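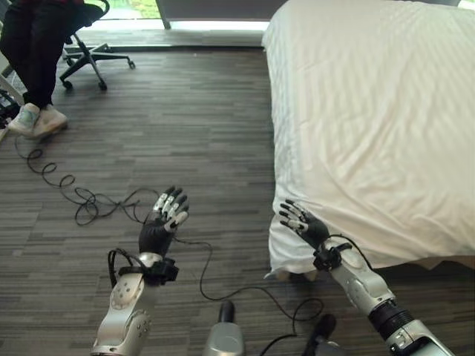
*Right hand on the sheet, left hand waiting its turn. The long black cable on the carpet is next on my list.*

Shop news for April, and it's a good one! The two-armed machine that Atieno Temba and I have been putting together in the Tendside workshop has moved on to beds. We spent most of Sunday on it and I'm still sore from crouching, but I wanted to get this written up while I remember what we did.

For anyone who missed the last update, we call the build Olleck. The arms came to us secondhand, and the hands are the part that ate the winter. Each one goes on with a clamp at the wrist, and we've had them off and back on more times than I want to admit (Atieno keeps the tally, and she can keep it to herself). The last full teardown was over a cable that kept getting pinched when the forearm turned. It now swings out in a wide loop, a bit ugly, and I've stopped caring how it looks.

The job we picked is small. Get a hand to the edge of the sheet, close the fingers, pull toward the corner, let go. We logged 30 tries before lunch and only 8 of them were what I'd call a decent pull. Most of the misses were the fingers sliding right over the fabric. After lunch we slowed the approach way down and had the fingers spread wider before they close, and the numbers started to look better — I'll post the full log once Atieno has cleaned it up.

The parts bill stands at $686 since New Year, mostly connectors, straps and a replacement motor driver. I had guessed less. I always guess less. 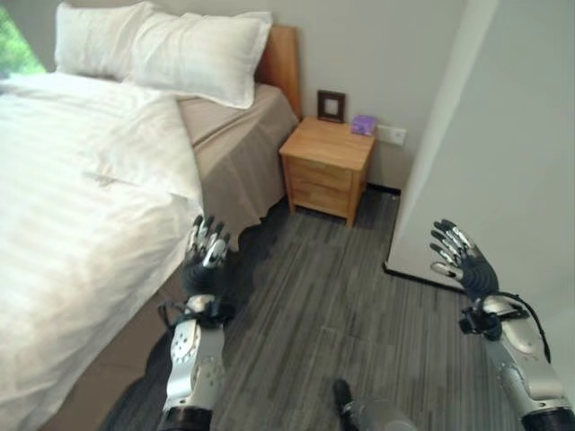
## What's next

The duvet. It's a lot heavier than a sheet and it bunches up, so a grip that works fine on thin cotton may not do much with it. Shabani Mfinanga thinks we should use both hands together from the start, one on each side of the fold. I'd like to get one hand reliable first. We went back and forth over that until past 9 p.m. and settled on trying it his way for two sessions, then mine.

Pillows come after that, and I have no plan for pillows at all. If you've done anything with soft, squashy stuff on a home build, please come find me!

We also need softer fingertip covers, something with a bit of grab to it. I've been cutting test pieces out of old kitchen gloves and they tear at the seams. If you have silicone scraps, leave them in the Olleck bin by the drill press with your name on the bag.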